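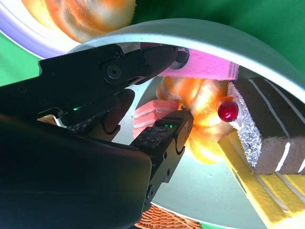

Greifer an der Schale mit dem Spielgebäck

Zwischenbericht Minanby, Störung beim Umpacken

Liebe Seren,

du wolltest es kurz und ohne Schönfärberei, also los: Im Januar hat uns die Griffkraft ordentlich geärgert! Von 21 Durchläufen mussten wir 14 abbrechen, fast immer an derselben Stelle. Die Hand schließt, die Kraftmessung meldet viel zu wenig, der Regler drückt nach (und nach, und nach), und irgendwann zieht der Arm los, obwohl die Finger noch fest auf dem Teller stehen. Ich stand daneben und hab den Not-Halt gedrückt.

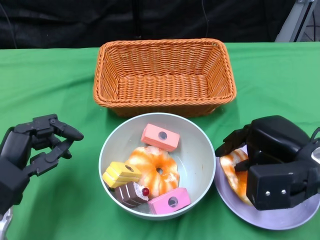 Rechte Hand am Gebäck auf dem Teller, linke Hand neben der Schale

Verletzt wurde keiner, kaputt ist ein Fingergelenk. Den Fehler haben wir inzwischen eingekreist: Nach dem Update von Zillgate läuft der Nullabgleich erst, wenn die Hand schon Kontakt hat. Das hätte ich beim Einspielen merken müssen, der Punkt geht an mich. Grīnberga schickt uns ein Ersatzgelenk, das ist noch durch das Reparaturbudget gedeckt.

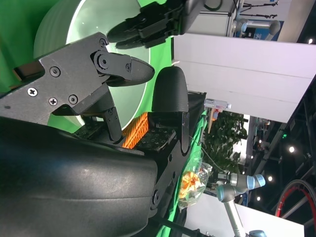

Wie es weitergeht

Bis zur Freigabe fahren wir mit dem alten Softwarestand und halber Geschwindigkeit, und während der Bewegung greift niemand über den Tisch. Sorel baut uns eine Abschaltung ein, die bei 3 Newton Abweichung sofort stoppt. Dafür bräuchte ich von dir noch das Okay für sechs zusätzliche Testtage!

Viele Grüße aus der Halle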